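News > Press releases > Retail and local trade

TREVEO OPENS UP REPEAT CUSTOMER FIGURES TO SMALL SHOPS

New Rodevlow report takes in 234 independent businesses. Free summary from September

Treveo, the market research firm for independent retailers and local trades, has today released the first Rodevlow report, a study of why customers come back to a small business and what makes them drift off. Full report ready now. Summary free to any firm with fewer than 13 staff from September.

The study looked at 234 businesses - cafes, hairdressers, hardware shops, dog groomers, a fair few garages - and at the feedback left by 3528 of their customers. Feedback came from till receipts, short text surveys and comment cards. Everything was read and sorted by people first and then run through Rodevlow, Treveo's own scoring tool, which groups comments by what the customer was really on about: price, waiting, being remembered, parking and so on.

Main finding, and the one most owners will want to argue with: price comes well down the list. Customers who stopped going to a shop mostly put it down to waiting, or to not being told what was going on. A job running late with no phone call did more damage than a job that cost more than expected.

"Owners tell us they're losing people to the cheaper place up the road," said Hélène Robichaud, head of research at Treveo. "Then we read the comments and it's that no one rang back. That's a cheap thing to put right. I'd start there before spending a penny on adverts."

Loyalty cards did worse than expected. Customers liked having them but few mentioned them as a reason for going back. What did get mentioned was opening hours that matched the ones on the door, staff who knew the stock, and easy returns. Small food shops did best of all on repeat visits, with garages a close second, which suprised the team.

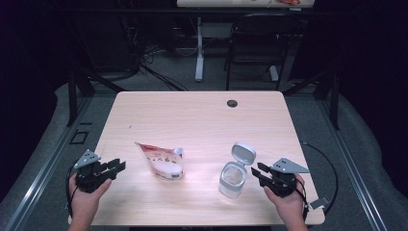
A snack pouch and a clear lidded container on a light wooden table.

The report is split by trade so that a florist doesn't have to wade through pages on brake pads. Each section has the main tables, a one page summary and a list of things to try, in order of cost. There is also a chapter on online reviews: when to answer, when to leave it, and how long customers expect to wait for a reply. Short version - sooner than most shops manage.

Two of the businesses in the study are written up in full. Gauthier, a family-run kitchenware shop, dropped its points scheme and put the money into a second person on the counter at lunchtimes. Bunach, a shoe repairer with 2 branches, started texting customers when their shoes were ready and again if they hadn't been collected. Both sets of before and after figures are in the report, including the bits that didn't go to plan. Bunach's first texts went out at 6am. There were complaints.

"We wanted the awkward parts left in," said Robichaud. "If you run a shop you can smell a sales brochure a mile off. Some of what they tried made no difference at all and it says so."

Prices and how to get it

The full report can be bought as a single download or by trade section. Members of the Treveo panel get it at no charge and should of had an email already - if not, check the junk folder, then ring the office. Businesses that took part will each get their own results alongside the average for their trade. These are private and won't be shared with anyone else, landlords and suppliers included.

An online talk goes through the findings at 7.30pm on the day the free summary comes out, with time for questions at the end. Places are free but need booking. A recording will go up afterwards for people who are still cashing up.

Treveo is also taking names for the next round, which will look at first-time customers and what gets them through the door. Any independent business trading for more than a year can apply. Market stalls and mobile traders welcome this time, they were left out of this one and quite a few wrote in about it.

Notes for editors

Tables by trade and region on request from the press desk. Hélène Robichaud is free for interviews, mornings best. Please credit figures to Treveo/Rodevlow.

ENDS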